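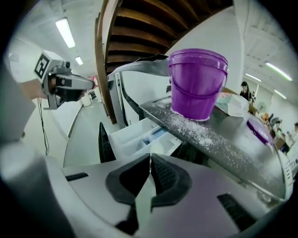 Verum Laundry Notes

Version of 15 Dec 2020

Notes and short clips on how people load powder into a washing machine at home and in shared laundry rooms. The collection has 80 clips from 11 rooms.

What is covered
Opening the detergent drawer, measuring powder with a cup, pouring, closing the drawer, wiping up spilled powder.

Labels
drawer: open or closed
cup: in hand, on machine, away
spill: none, small, large
Residue in the drawer has no label yet – we plan it for April.

Known problems
Almost 15 clips start after the drawer is already open. Liquid detergent is missing completely.

Folders
skadau/ shared rooms
nonska/ private homes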